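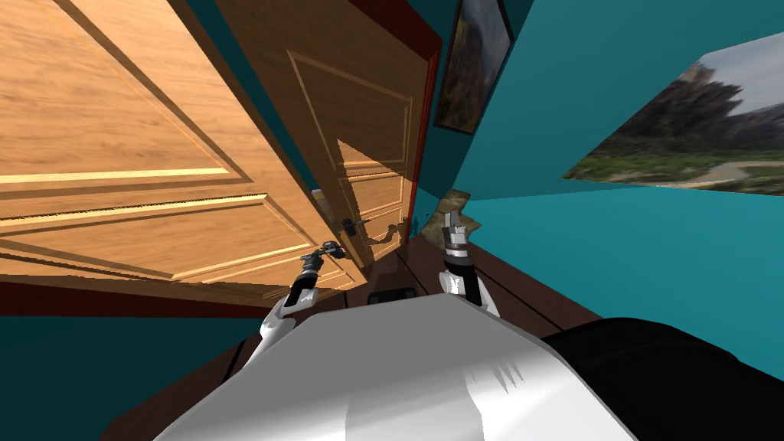

**Thread: My joke memo about the paging app got read out at huddle as a real one**

Forum: Writing & Humor > Medical Satire

---

**nightfloat_ned**

I write a one-page parody sheet for the residents' lounge at Rekberg. It goes up on the corkboard next to the real notices and it has a fake masthead. Last month's lead story was that Teltik, our new paging app, would now page you to confirm that you had received a page, and then page your backup to let them know you were being paged. Full text:

> REKBERG — In an effort to reduce alert fatigue, all clinical staff will now receive a courtesy alert before each alert. "We heard you," said a spokesperson, whose phone then went off for 16 minutes. Staff who do not acknowledge the courtesy alert will be sent to an online module, which can be opened only from a phone that is not currently receiving alerts.

A charge nurse on the fourth floor read the first sentence out at the 6 a.m. huddle as an update. Two people wrote it down. One of them put in a ticket asking how to turn it off, and IT answered that it couldn't be turned off.

Now I've been asked to put the word PARODY across the top in red. I think that kills it. What do other people do?

---

**decaf_hospitalist**

Put the word on it. A real memo and a joke memo on the same corkboard look the same at six in the morning after a night shift. I write these too and I've had the label on mine from the first issue. It hasn't cost me a laugh that I know of.

---

**wardclerk_west**

The IT reply is the funniest part of your post and you didn't write it.

---

**nightfloat_ned**

> The IT reply is the funniest part of your post and you didn't write it.

I know. I'm running it next issue with the ticket number changed.

---

**bonesaw_betty**

Disagree with decaf. The straight face is the whole form. If you stamp JOKE on the top, the reader goes in looking for the joke and grades it. The piece about courtesy alerts works since it takes a full sentence to smell wrong, and that sentence is where the laugh is.

What I'd change is the first line. It's too close to a real one. "In an effort to reduce alert fatigue" is how every actual email I get starts. I'd move the phone going off for 16 minutes into sentence one so anyone reading it out loud hits it right away.

---

**decaf_hospitalist**

I'd agree if this were a website. People go to a satire website on purpose. It's a corkboard, and the next sheet over might be the isolation policy. I don't want a float nurse from an agency guessing which of the two is real.

---

**bonesaw_betty**

Then move it off the corkboard. Ours at Stanby is taped up inside the supply room, over the label maker. Nothing official has ever been posted there, so everybody knows what it is.

---

**rx_and_relax**

Pharmacy here. One rule I'd add, label or no label: never put a dose in a joke. We had a parody order set with a made-up coffee order on it, "2000 mL coffee IV, titrate to eye contact." Harmless, right? A student copied it onto a whiteboard and someone from pharmacy had to go up and ask. It was me. I had to keep my face still for the entire conversation.

No drug names with numbers next to them, no lab ranges, nothing that looks like an order. Everything else is fair game as far as I'm concerned.

---

**wardclerk_west**

Would "titrate to eye contact" be okay without the volume?

---

**rx_and_relax**

Yes. I'd put that on a mug.

---

**quietroom_q**

Longtime reader, don't post much. I used to send pieces to Kazmi, the humor newsletter that a few of the community hospitals pass around by email. They want everything in wire-service style: city name in caps, dash, one long sentence that starts out normal and goes off the road before the period. The limit is 185 words. Their editing notes were useful to me, so in case they help you:

- The quote should be from someone with a dull job title. "Associate director of linen flow" got in. "Chief of surgery" got cut every time.
- Don't explain why the thing is silly. If a character in the piece notices, the piece is over.
- Stop after the strongest line, even if you have two more you like.

On the label question, they put one line of small type at the bottom, the same one every issue. It covers them and you can read the whole piece before you get to it.

---

**nightfloat_ned**

The bottom line is a decent middle ground. The people who asked me for the red type said "clearly marked," they didn't say where. I'll try it.

Also 185 words is brutal. My courtesy alert story was a lot longer than what I posted here and I can see now that most of it was me liking the sound of the word "module."

---

**decaf_hospitalist**

A line at the bottom would not have helped at your huddle. She read the first sentence and stopped. I still say top of the page. It can be small and it can be gray, just put it where the eye lands first.

---

**bonesaw_betty**

She'd have skipped it. People skip the top of every notice. The top of our real notices is a logo, a slogan and a second logo from before the merger.

---

**decaf_hospitalist**

That's a fair point about logos and I still wouldn't want to be the one explaining it to risk management.

---

**tray_line_tom**

Can I ask something off to the side? I work in food service, and I've got a piece where a patient on a clear liquid diet files a complaint that the broth is "seeing other patients." My supervisor thinks it makes fun of patients. I think it makes fun of broth. Is there a line people here use?

---

**rx_and_relax**

Broth is fine. I ask whether the patient would laugh if they found it in the elevator. I'd laugh at that one, and I've been on clear liquids.

---

**quietroom_q**

Same. Kazmi turned down anything where the patient was the dumb one. Equipment, parking, email, the cafeteria, committees and our own specialty were all allowed. I think yours is in the cafeteria category. I'd cut "files a complaint" and have the broth's side of it handled by the associate director of something.

---

**tray_line_tom**

Associate director of lukewarm beverages. Thanks, that fixes the middle too.

---

**nightfloat_ned**

Update for whoever is still following. The new issue went up this morning. Small gray line at the top AND at the bottom, so both camps can be annoyed with me. Lead story is below. It's under the Kazmi limit, and I took betty's advice about getting the odd part in early.

> REKBERG — Confirming that its paging app had been working as intended the entire time it was on fire, the Department of Notifications thanked staff on Friday-type days for their patience and asked that all flames be acknowledged within two minutes. "A flame that is not acknowledged will escalate to a larger flame," said the assistant manager of tones. Teltik users who prefer not to be on fire may opt out by replying to the flame.

---

**bonesaw_betty**

"Escalate to a larger flame" is good. Cut "on Friday-type days," I don't know what it's doing in there.

---

**nightfloat_ned**

I don't either. Cutting it.

---

**decaf_hospitalist**

Good issue. Did anyone read it out at huddle?

---

**nightfloat_ned**

Yes, but this time she did the voice.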